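Hakness Reading Rooms, second progress report
09/04/2022

**Spending and attendance.** The grant paid for opening hours at the two branches, Ternenport and Mabula, from March on. We recorded 1,156 visits across both. Ternenport took the larger share, mostly school-age children between the end of classes and supper. Mabula is slower and the morning session there is still thin.

**Loans.** We lent out almost 600 books. Large print went out fastest and we ran short of it twice. The older atlases did not move and have been put in storage.

**Rooms.** Table space at Ternenport is the same as before. The walls were not repainted; that money went to shelving, as agreed with your office.

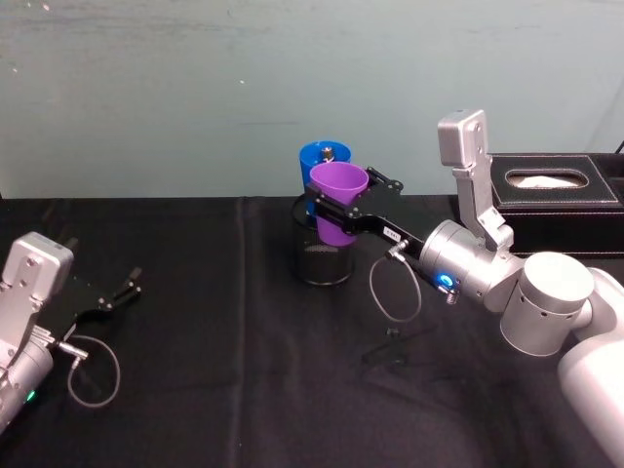

Asabe Tamuno wrote back on the first draft that the shelving should have gone to Mabula, where books are still kept in boxes and readers have to ask for them. We have moved two of the new units there. The invoice is unchanged apart from the delivery charge.

**Adult reading class.** Sixty-nine people signed up. Attendance dropped during the harvest weeks and came back partway. Kerubo Kinyua teaches the beginners and Tariq Bhutto has the second group. Both want shorter lessons, and we are trying fifty minutes in place of ninety. The workbooks ordered from Skusiditz came with the answer pages missing. A replacement set is on its way at no cost.

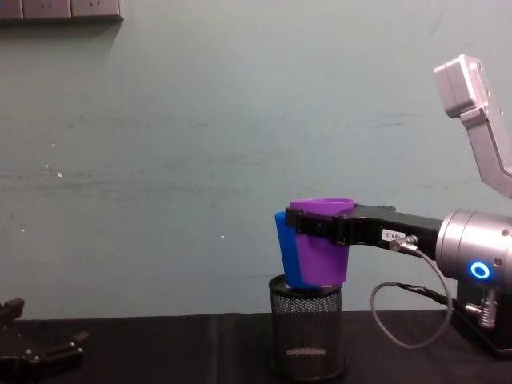 Will the adult class go on after the grant period ends?
The district has agreed to pay the teachers through the winter, but the workbooks and the evening heating at Mabula are not covered yet.

**Still open.** The Mabula lease needs a signature from your side. Esther Were has the papers. We would also like to move the unspent travel money into large print books, and need your written approval before ordering.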